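Notebook – parts plate, bench 6
Wednesday, August

Continued from the page with the pocket drawings. Mulugeta asked me to write more words this time, so that a person coming from Jellton can print the plate again without telephoning us.

The plate is version 38 by our numbering, but please do not be afraid of this number, many versions were only a change of one edge. It is printed in grey on the Plundness printer, the older one. Printing time was 15 hours and I left it overnight. In the morning one corner had lifted from the bed a little, I pressed it flat under the Woldemariam catalogue and it is good enough for use.

What I wanted to know today is only the processor place. The memory holder we accepted already last week and I did not touch its drawing. In version 37 the processor pocket was too tight, the chip stood on one corner and would not go down by its own weight. Now I have opened the pocket a little on each side and kept the rim at the same height. The small notch at the side of the pocket also stays. I use it to get a fingernail under the chip when I take it out by hand.
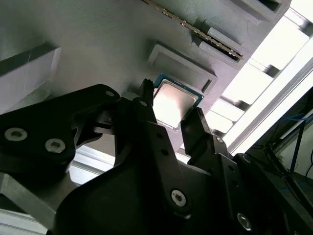 Page last changed: Wednesday, 16:15, by M. Berhe

The surface of the plate still has the fine lines from printing. Mulugeta thinks we should sand them. I am against it, for two reasons. The dust goes everywhere and we have no proper extraction on this side of the room, and also the metal lid of the processor slides on the lines quite well if they go in the same direction as the movement. If somebody wants to sand one plate for comparison, please sand an old one and write on the back which it was.

The lid is very shiny under the bench lamp. It is difficult to read the marking on it, so I wrote the part number in the box list before I began. Please do the same, because all our chips from the Wisthorpe box look alike from two metres.

Handling, as I do it:
Hold the chip by two opposite sides only.
Do not touch the underside, also not with gloves.
Bring it above the pocket and stop there, look at the corners, then go down.
If it does not go in, lift and begin again. No pushing on the lid.

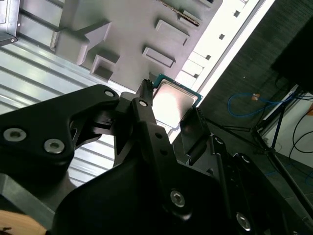 The third line is the one that people forget, I also. With a tight pocket it was necessary to be very exact, and I became used to correcting at the last moment by pushing. With the wider pocket this habit must stop, otherwise we do not learn if the new size is right or if we are only forcing it.

Material: 594 grams left on the grey roll after this plate, weighed together with the spool. Enough for one more, I think, but not for one more and the mistakes. Mulugeta will order from Plundness with the next order – please not the white, it shows every finger.

Open points:
– The rim is a little rough on the inside. I will try a slower outer wall.
– Should the memory holder get a small slope at the entrance? Mulugeta says yes, I say wait.
– The plate number must be printed on the plate itself. At the moment it is in pencil underneath and it rubs off.
– Calliper from bench 6 is missing again. If you have it, put it back in the drawer.

M. Berhe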